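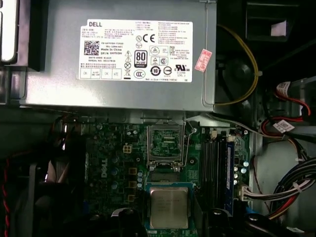 Desktop keeps cutting out - front counter PC, Lukudley branch

Status: open, waiting on part
Priority: normal (was high, loan machine now on counter)
Category: hardware / power
Queue: Umard workshop

Problem as reported

PC at the front counter goes off with no warning. No blue screen, no shut down message, just off. Sometimes back on by itself, sometimes needs the button held in. Started in December, now most mornings. Counter staff say it's worse when the label printer is going but not always.

Checked before it came in: different wall socket, different mains lead, printer unplugged for a day. No change. Still went off at 9.20 with the shop full.

Log

Mon 10.15
Machine in from Lukudley. Desktop only, no keyboard or screen sent. Mains lead in the bag, not sure if it's the original. Side panel off. Bit of fluff, nothing awful. Dell supply fitted, part number on the label is DP/N 0HYV3H, copied here so I don't have to keep leaning in. 80 PLUS marked. Little pinkish-red sticker on the metal next to the main label, left it alone, please nobody peel it till we know about warranty.

Mon 10.40
Powered up on bench. Starts fine. Typical.

Mon 11.30
Still running. Event log full of kernel power entries, unexpected shutdown each time, no crash dumps. So Windows isn't asking for it. Points to power, heat, or the button.

Mon 12.10
Front button lead off the board, started it with a screwdriver across the pins. If the button's sticking it shouldn't go off now. Left it doing disk copies over lunch.

Mon 13.25
Off when I got back. Button ruled out then. Button lead back on.

Mon 13.50
Temps. Processor 12 degrees over idle after ten minutes of load, fine. Fan spins up and down as it should. Not heat, or not that heat anyway.

Mon 14.20
Small bit of pinkish-white paper inside the opening of the black duct, beside the supply. Don't know what it's off. Wants to come out before it goes back, could end up in a fan. TO DO.

Mon 14.35
Memory out, contacts wiped, back in. Memory test started, will run on.

Mon 16.50
Memory test clean. Two passes, no errors. Ran the load test straight after, went off at 17.02. Had my hand on the case at the time, heard a click from the supply end.

Tuesday am
Reseated everything on the board that unplugs. Checked the red SATA cables while in there, both white tags left on. Yellow wire that loops down by the supply is close to the fan opening, but I've eased it back a bit and will tie it on reassembly. Tried again with the disks unplugged: still cuts out under load. So not a drive pulling it down.

Tuesday pm
Supply on the tester. Passes with nothing on it. Under load one rail sags then the lot trips. Did it three times the same. Happy that's the fault.

Diagnosis

Power supply failing under load. Board, memory and disks look OK as far as tested. Can't be 100% on the board untill a good supply is in.

Parts

Not a standard size box so don't grab one off the shelf, it wont line up and the connectors may not match either. Order by the part number above.

Clutitz: refurb in stock, 90 day warranty, next day if ordered before 3
Kincaid: new, longer wait, costs more

Gone with Clutitz. Branch wants it back quick and the PC is due replacing anyway.

When the part comes

Mains lead out, hold power button in ten seconds
Photo of cables before unplugging anything
Board connectors off first, then drive power
Old supply out, new one in, don't trap the yellow wire
Paper out of the duct
Check red cables are fully home at both ends
Load test, 200 minutes, no cut outs
Restart loop overnight
Side panel on, label the box for Lukudley

Old supply goes in the scrap crate with FAULTY written on it in marker. Do NOT put it back on the spares shelf, we did that last time and lost a morning to it. No opening it up either.

Note for branch

Loan PC has the till software and the label printer driver on. Anything saved to the desktop of the old one isn't on the loan, it's still on the old disk and safe as far as I can see. If you need a file before then, reply on this ticket with the name and I'll copy it across. Please save to the shared drive in the meantime.

Reply from branch, Tues 16.05

Loan one working fine thanks. Only thing we need is the price list spreadsheet, should be on the desktop, called prices new new. Not urgent, tomorrow will do.

Tues 16.20
Found it, copied to shared drive, Lukudley folder. Part ordered with Clutitz, ticket on hold till it lands.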